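Search this site Type and press enter

Bench Notes: the Mureo two-arm kit, three weeks in

Regular readers will remember that we put our names down for the Mureo back in the spring, and I have been itching to write about it ever since the crates arrived.

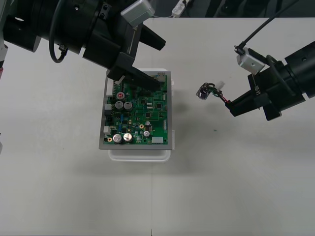
The short version is that I like it very much, and I'd like to tell you why, with the grumbles left in. Mureo is sold by Tasterel as a ready-to-go pair of arms for small workshops, the sort of place that does short runs and repairs and has never had the floor space (or the patience) for a proper production line. You get both arms, two grippers, the controller, a box of cables and a year of support from the Kostham office. Our price was 3,534 a quarter on the rental plan, with fitting included. You can buy outright, but we wanted to try before tying up that much money, and I suspect most of you would too.

We have given it connector work on control boards, the job everyone in the Villanueva workshop tries to swap for something else. One arm steadies the board while the other brings in a little plug on its wires. If you have ever tried to do this all afternoon with stiff new wires you will know how quickly your thumbs start to complain! Plugs are light, they swing about, and the wires push back at you. It is a horrible job to hand to a machine and I was fully expecting to spend three weeks swearing at it.

Teaching it was the nicest surprise. You move the arms through the job by hand, press a pedal at the points that matter, and then tidy up the steps on the screen afterwards. My first program took a whole morning and was dreadful. The second took until the tea break. By the end of the first week people who had never touched a robot were putting together their own, and one of them had already made a better job of it than I had.

The force setting deserves a mention of its own. You can tell each gripper how hard it may push before it gives up and backs off, and on a crowded board full of capacitors that matters a great deal. Ours came set far too firm for my liking. Turn it down on day one, run a few scrap boards, and bring it up a notch at a time until the plugs seat properly. The manual leaves this until page 11 of the second booklet, and I would have put it on the lid of the crate.

We logged 721 boards in the trial. The misses came mostly in the first few days, and nearly all were plugs picked up at a slight angle. A small change to how we laid the wires out beforehand made a big difference. It is slower than a quick pair of hands on a good day, but it keeps the same pace after lunch, and the person minding it can get on with testing.

Now the grumbles. The cables need more thought than the brochure lets on, and we re-routed ours twice before both arms could reach across the bench without tugging. The screen menus are muddled, with two different pages both called Setup. The grippers are rated for 3,000 hours before a service, which sounds generous, but the replacement finger pads are sold only in large packs and I would love to see a smaller one. Support has been friendly and quick in the mornings, less so after four o'clock.

We are keeping ours for another quarter, and next on the list is ribbon cable, which I'm told is much harder. If you run a small workshop and would like to see it going, Monday afternoons are best. Bring a board of your own if you have one to spare, and we'll have a go at it together.

We use cookies to remember your settings and count visits. Accept Manage choices

Get Bench Notes by email every month. Your email address Sign up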